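The drinks corner at Wativberg

Room 306 has finally got its own refreshment corner, four months after the Modunura newsletter promised it "by the end of the week". The budget was 162 pounds, most of it swallowed by the fridge. We had hoped for something a bit bigger. What we have would suit a thirsty doll – but it lights up nicely, and everyone who comes in opens it at least once. 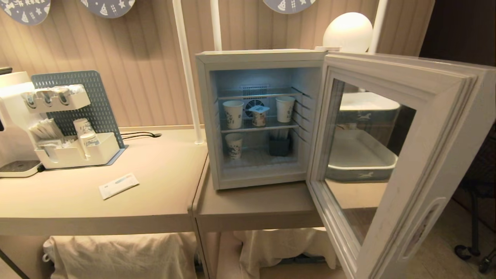 Door open, light on. Paper cups and a small yogurt pot on wire shelves, with a globe lamp above for atmosphere.

The pegboard was the cheap part and has earned the most praise. Cups and stirrers used to live in a drawer down the corridor at Joubert, along with 3,000 elastic bands and a key that fits no lock in the building. Now they hang on the wall side of the counter where people can reach them, and the drawer has been left to the bands. 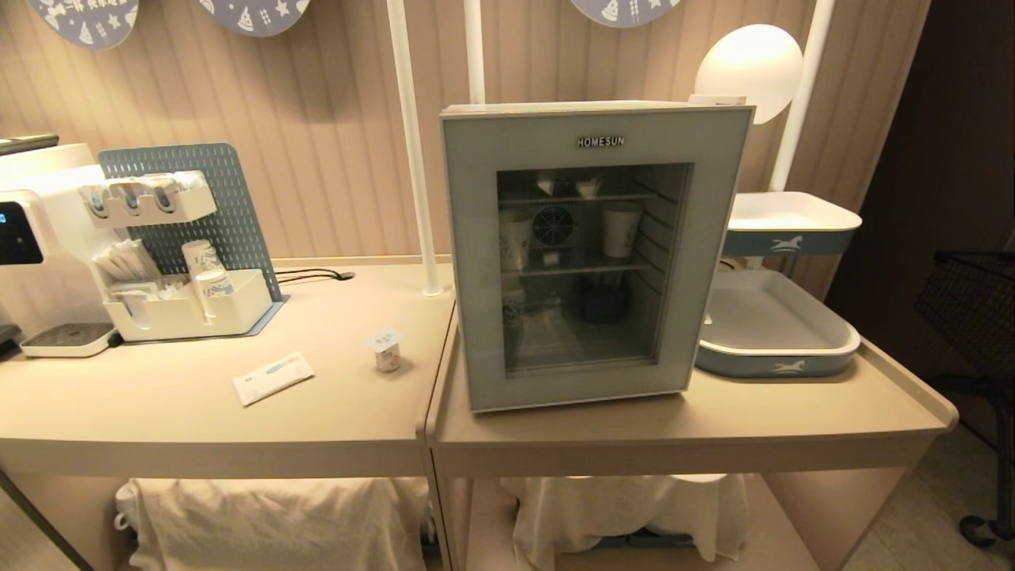
Both tables pushed together, with the organiser on its pegboard and the HOMESUN fridge on the right-hand one. Single-serve cup out on the counter, up for grabs.

More from the Drimero floor in February, kettle permitting.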